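How I Sort a Junk Drawer Without Losing a Weekend

Our kitchen drawer at the Brilerside apartment got so full in February that I had to poke a ruler in to get it open. If yours is like that, set aside an evening. Mine took from supper till bedtime, with a snack break!

Start by tipping the whole thing out onto a table. Put an old cloth down first (dark is good, you can spot the paper clips that are pale and shiny). Then grab whatever holders you already own. A divided box with a lid is great for tiny stuff, and I'm a big fan of a dish rack for anything flat or awkward.

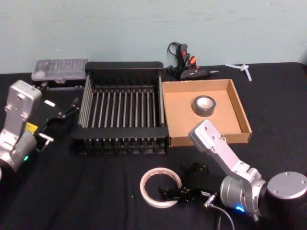 Clear compartment box at the back, black dish rack in the middle.

Now make 3 piles: use it every week, use it sometimes, no idea what it is. The mystery pile gets one month in a bag, and then it goes. I had 132 rubber bands in mine, which I know only because my nephew counted them and was very proud.

Tape is the thing I always lose, so I quit putting it back in the drawer at all. Packing tape gets a spot out in the open, and the skinny rolls go on a hook by the door.
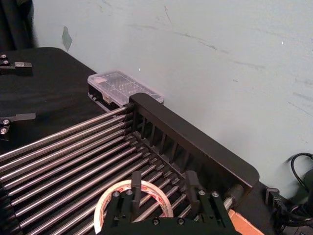 Lise Lévesque wrote in to say she folds over the end of every roll before putting it away, and she hasn't picked at a tape edge with her fingernail in 4 years. I'm stealing that one!

Last job: wipe out the drawer, let it dry, and put back only the weekly pile. Batteries go in with their ends taped.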